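Why tape goes sticky on the shelf but not on the roll

I've been meaning to write up the tape business for a while. It started in February with a box of old packing tape in the shed and has taken up more evenings than it should have.

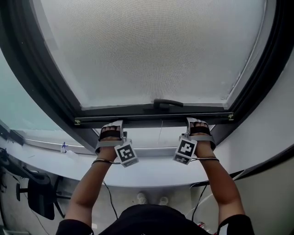

What I wanted to know

Tape sticks to cardboard, glass, skin and paint. It also sticks to itself on the roll, layer on layer, for years, and then comes away cleanly when you pull. I'd always assumed the glue was only on one side and left it there. But the glue side is touching the back of the next layer the whole time, so something has to be stopping it.

The answer is a release coating. On most packing tape the back of the film gets a very thin layer of something glue doesn't like to wet. Wetting is the word the adhesives people use for how well a liquid or a soft solid spreads out over a surface. Water beads up on a waxed car and spreads on clean glass, and tape glue behaves in a similar way, only much slower.

The glue itself is an odd material. It flows a bit like a liquid, which lets it get into the small bumps on a surface, and it holds together a bit like a solid, which is why you don't get strings of it all over your hands. Press harder or wait longer and it makes better contact. Pull slowly and it flows and lets go at a low force. Pull fast and it acts stiffer, and the force goes up. Up to a point, anyway. Past that it starts to stick and slip, and you get the screeching noise.

What I did

I cut strips from two rolls, one Wetby and one Damex, both clear, both 100 mm long once trimmed. I stuck each strip to a glass tile, left it overnight, then hung a small bag off the free end and added sand until the strip began to peel. It's a crude test. Barrett Mahmoud used to do this sort of thing for a living and told me the angle matters more than nearly anything else, so I clamped the tile underneath a shelf to keep the peel close to a right angle.

I did 20 strips of each. The Wetby ones were fairly consistent. The Damex ones were all over the place until I noticed I'd been handling the ends, and the strips with fingerprints near the start peeled at a much lower load. I threw those results out and did them again with tweezers.

Temperature

Most of the difference came from temperature. Strips tested in the shed at 7 in the morning let go earlier than strips tested after lunch, and they came off in little jerks. In the afternoon the peel was smooth and slow. Cold makes the glue stiffer, so it doesn't spread into the surface as well. Too much heat and it goes the other way and starts to creep. I had one strip left in the sun that slid down the tile by itself and left a smear of glue the full length.

That also explains the old rolls in the shed. After enough summers the glue softens and oozes out past the edges, and the sides of the roll get tacky and pick up dust. The release coating on the back doesn't help there because the glue has gone around it.

Still to do

Lesia Bondarchuk wrote to ask about masking tape, which has a crepe paper backing and a different sort of glue. I haven't tried it yet. I'd also like to try a rougher surface than glass, and I need a better way of adding weight than spooning sand into a bag – I spilled it twice.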